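Open day at the Jafarzadeh laundry, Plisadwood

I've been driving past the Jafarzadeh building for years without knowing what went on inside it (I'd guessed carpets), so when a flyer for their open day turned up with a line about "meet Ikon, our folding booth," I put my name down the same evening. I fold a lot of laundry at home. I have opinions about it!

First, the parking. Use the side lot. The front one was full of carts and a delivery truck, and I went around the block twice before a man in a green vest waved me in. Sign-in was quick, with coffee and a plate of those almond cookies that fall apart on your shirt, and then they took us through in groups of 16. Ours had a couple of people from a hotel, a retired machinist who asked better questions than I did, and two teenagers who had clearly been brought.

Most of what Jafarzadeh does is uniforms and T-shirts – summer camps, restaurants, a few sports clubs – and the tour follows the shirts. You start at the receiving dock, where everything gets sorted by customer on long steel tables, and it's loud and smells like other people's gyms. Then the washers, which I could have watched all day, and then the dryers, where it's so warm that everybody in the group started peeling off coats. The woman leading us has worked there since before the new dryers went in and she talked the whole way over her shoulder. I missed maybe a third of it because of the fans.

The folding room is at the back and it's much quieter. Six people were at the benches when we came in, and I'm sorry but they're astonishing. One of them did a polo in the time it took me to unzip my bag. Our guide said a good folder there gets through 600 pieces in a shift, and that the arms and shoulders are usually fine but it's the wrists that go. She held hers up when she said it. She'd folded for years before moving to the front end.

Ikon sits in the corner past the benches. It's a white-walled booth with a stone-patterned tabletop and two robot arms reaching in from the front, each with a black gripper, purple cables looping off them. I'd expected something big and fenced off. You could fit the thing in a one-car garage and still get to your bikes.

And it's slow! I'm going to say that up front, because the hotel people were whispering about it and I was thinking it too. It'll take hold of a hem, stop, shift, have another go. The folder at the nearest bench finished several shirts while we were all leaning in to see one sleeve go over. She noticed us noticing and gave a little shrug.

So I asked what it was for, then, if the people are that much quicker. The guide's answer was that it gets the plain T-shirts in the late afternoon, when the benches switch to the fiddly things: chef's jackets, anything with snaps, anything going back on a hanger. Nobody on the benches has lost hours, she said, but the jobs have moved around. Two of the folders now split their week, half at the bench and half looking after Ikon. They show it how a new kind of shirt should go, check what it has done, and take over when something bunches up.

I got talking with one of those two while the group was moving on (the teenagers had found the cookies again by then). She liked the change, mostly. Her wrists are better. She also said the first month was maddening, because she'd stand there with her hands in her pockets watching it fuss with a collar she could have finished with her eyes shut, and she still sometimes pulls a shirt out and does it over. The part she doesn't like is that she's off to one side now. The benches talk all day, there's a whole running conversation about somebody's kitchen remodel, and from the booth she only gets bits of it. They've asked to have it turned so that she's facing the room. It hadn't happened yet when I was there.

The pay question came from the machinist. There's a small bump for the booth shifts. She said what it was but asked us not to pass it on, so I won't.

What I came away thinking about is how much of folding is feel. At home I find the side seam with my thumb and the rest sort of follows. Watching a gripper go after one small pinch of jersey made me notice how many of those little pinches there are in a single T-shirt, and how I've never once thought about them.

Red T-shirts at the Ikon booth:

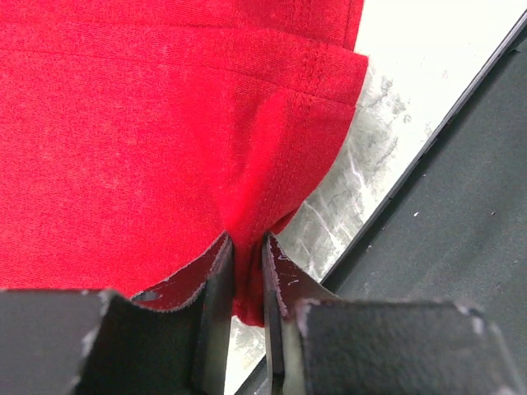
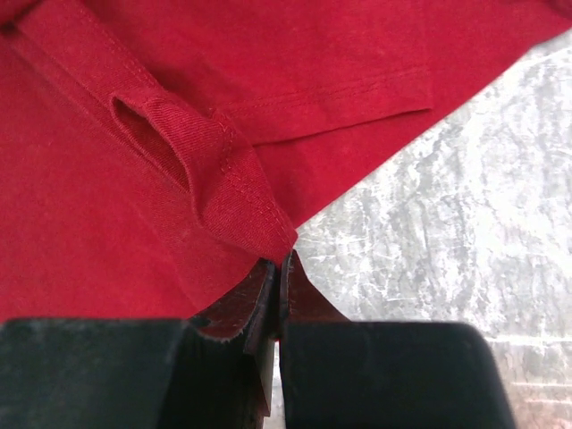
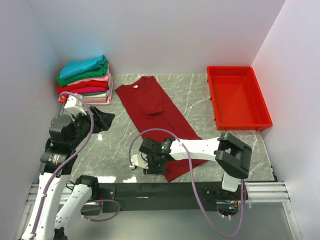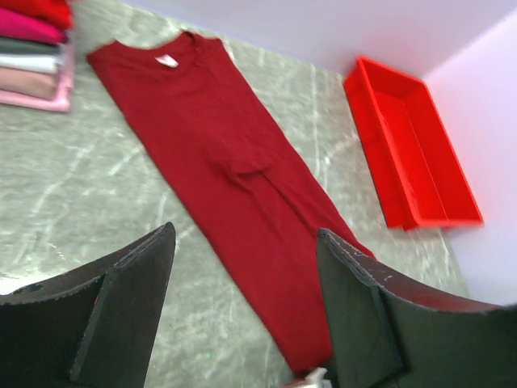
Pledomdale, February

A couple of people have asked me since whether it's worth going, and yes, go, especially if you have a kid who likes machines. Wear layers for the dryer hall. They'll let you try the folding bench at the end if you ask, and I did, and my shirt came out looking like a shirt somebody had sat on. The folder next to me redid it without a word and put it on the pile.

I asked about the stack in the corner of the booth as well, with the pinks and the green in it, since I liked the colors. Shirts like those are what it practices on, apparently, and the staff bring in old ones from home. I've got a bag of them in the hall closet now to drop off the next time I'm over in Plisadwood. They take them at the side door until four, any day but Tuesday.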